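From: Blair Innes
To: Morar kitchen list
Date: 31/08/2023
Subject: Re: clearing the table after lunch, and rice in the sink

Malathi Salian wrote:

> Hello all,
>
> Can we settle how the table gets cleared? I had the kitchen after the lunch group on two days running and both times the dishes had been moved straight to the sink with everything still on them. There was rice under the strainer and a paper towel stuck to the bottom of a bowl. Horrocks charged us 60 to open up the drain in the spring and I would like to avoid paying it again.
>
> Setareh told me she was shown to scrape everything into the sink and run the water. I was shown to use the trash can. Mathis says he wipes the dishes first and then puts them in the rack to wait for whoever washes. So that is 3 people and 3 different ways.
>
> Also, where does the rack belong? I found it on the floor by the back door. If it is meant to live on the counter, there is no room next to the toaster oven.
>
> Could someone write down what we do so I can tape it inside the cupboard door?
>
> Malathi

Malathi, thanks for writing this up. I can answer most of it, and Hugo can correct me where I get it wrong. He set up the table when we moved the lunches out of the front room.

On the sink first. Setareh was told right for the old kitchen. That one had a disposal under the left basin and it took whatever we gave it. The new one has a plain drain with a basket strainer, and the strainer we have is a size too small. It lifts when the water runs hard and lets things go under. I have asked for a proper one. Until it comes, please treat the sink as a place for dishes that have already been cleared.

Rice is the main trouble. It swells in the trap, and the bend in our pipe is a tight one. A few grains off a plate will not hurt anything. The bottom of a bowl will, if it happens every day.

So the clearing is done at the table, before anything is carried to the sink. You need a container for the trash, a tray for loose rice, and the rack. All of them stay within reach of the serving tray, and the serving tray stays where it is until it is empty. If you pick it up with cups still standing on it, one of them will go over on the way to the counter. We have lost a good many that way.

The order I use is trash, then rice, then cups and bowls, then chopsticks, then the tray itself. Mathis does the chopsticks earlier and I have no objection to that. 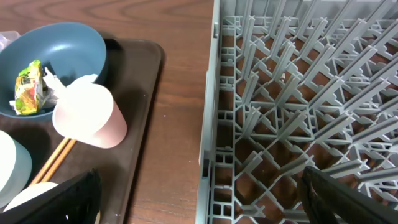
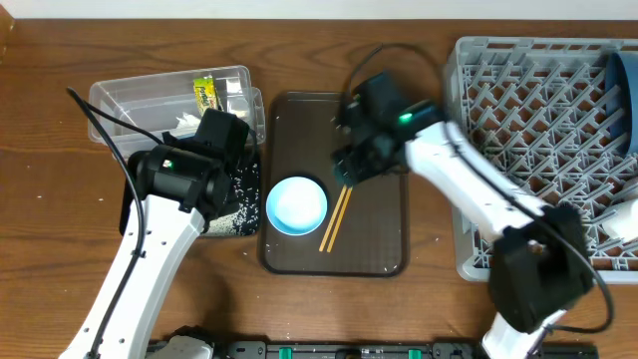
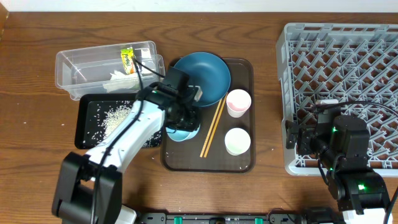

Trash goes into the clear box and nowhere else. It does not go in a bowl, even for a minute, and it does not go on the rack. I know a bowl is handy when you have a napkin in your hand, but the bowl then travels to the sink with the napkin in it, and that is how Malathi ended up peeling paper off the bottom of one. In the first picture there is a snack wrapper and a wad of tissue in the blue bowl, and in the other two the clear box has a small yellow-green package and crumpled white paper in it. The box is the right place for both kinds of thing. Empty it into the kitchen can when you are done and put it back with the lid off, so the next person does not have to look for it.

Rice goes on the black tray. Tip the bowl low and close, and scrape toward yourself. If you tip from high up, the grains bounce and you will be picking them out of the gaps in the floor. Some always get onto the wood anyway – you can see a few around the black tray in the last picture, and on the brown one as well. Brush those back in with the side of your hand or a dry cloth. Use a dry cloth for this. A wet one picks up half and smears the rest, and the table does not like water. Hugo oiled it in October and we would like it to last.

The brown tray gets its turn at the end. Check it before you lift it, including the corners, where grains collect against the rim. Hold it over the black tray and tap the underside, then wipe it.

Now the rack. It belongs on the table during clearing, to the right of the brown tray, with its side running along the side of the tray. The last picture has it how I like it. With a gap between the two, the cups drip on the wood. I don't know how it got to the back door. When lunch is over it goes on top of the low cabinet, with a towel under it. It will never fit next to the toaster oven and we should stop trying.

The rack is for anything that has been cleared, whether or not it has been washed. I know some people dislike this and want it kept for clean dishes only. We talked about a second one and Setareh looked at the Dostalby catalog, but the ones wide enough for the bowls would take up the whole end of the table. For now, dishes waiting to be washed go in the rack, the person washing takes them out, and the washed ones go back in. If you come in and can't tell which stage it is at, assume they are not washed.

Bowls stand on edge, with the small ones in front. The big deep blue one is awkward. It is wide and shallow and wants to roll, so put it in last and lean it on the others. Cups go upside down. Please don't stack the cups inside each other. Two of them got wedged together last month and one cracked when I ran hot water over it.

Chopsticks should lie flat along one side and not stand up in the pegs. They fall through.

As for what to tape inside the door, I would keep it to this:

Trash in the clear box.
Rice on the black tray.
Cups and bowls in the rack, chopsticks flat along the side.
Brush off the table with a dry cloth.
Empty the box and the black tray into the can.
Rack back on the low cabinet.

If Hugo or Mathis wants something added, please send it to the list before Malathi prints it. She should not have to do it twice.

Two other items while I am writing. The Tunura order is due and we are low on dish soap and paper towels, so add anything else you need to the sheet on the refrigerator. And whoever borrowed the long-handled brush, could you bring it back? The short one does not reach the bottom of the pitcher.

Blair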